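Search this site Enter keyword Go

Goredo workshop sets aside money for its first robot arm, and tries it out on screen first

The Goredo training workshop is buying a robot arm! After two rounds of budget talks, the board approved the purchase in November, and the planning group has been busy ever since working out what the money should cover and what can wait until next year.

The short version: one arm, one gripper, one sturdy table, and a fair amount set aside for everything that tends to get forgotten. Matúš Ďurica, who leads the planning group, fought hard for that last part. "The arm is the line everyone looks at," he said. "I wanted the mount, the cabling, the spare fingers and the training days written down with a price next to them before we signed anything."

Before any quotes were requested, the group built the work cell in simulation, with a table, an angled base, a first-aid sign on the wall and a handful of small blocks to sort. Lukian Nazarenko put most of it together in his evenings, and he clearly had a great time doing it. The group has now gone through 243 test layouts, moving the base, swapping table sizes and checking how far the arm has to stretch (Lukian has a spreadsheet for all of it, and he will show you if you ask). 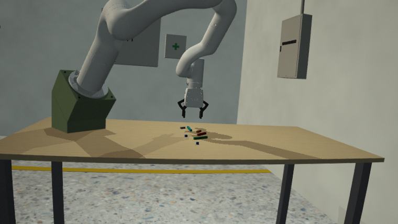
The layout work has already changed the shopping list. The first plan called for a bigger arm with a longer reach, and the tests showed that the smaller one covers the sorting job with room to spare. The difference in price goes straight into a second set of gripper fingers and a proper safety review, both of which had been crossed off in the first draft.

Quotes came in from 3 suppliers: Henero, Skála and Fernusura. Henero was cheapest on the arm alone. Skála offered the longest service contract, and Fernusura included installation plus two days of on-site training, a big plus for a team where only Lukian has programmed an arm before. Marek Hrubý is comparing them line by line and hopes to have a recommendation ready for the next board meeting.

Running costs are in the plan too. The group is budgeting for 400 hours of use in the first year, mostly block and parts sorting for the beginner course, with 100 of those hours kept free for members who want to try their own ideas. Sign-up for the free hours will open once a delivery date is confirmed, and people are already asking!

Questions about the budget can go to Marek at the front desk, any afternoon after 3. Lukian runs the simulation on the big monitor at lunchtime, and visitors are welcome to pull up a chair and suggest a layout.

Last updated: November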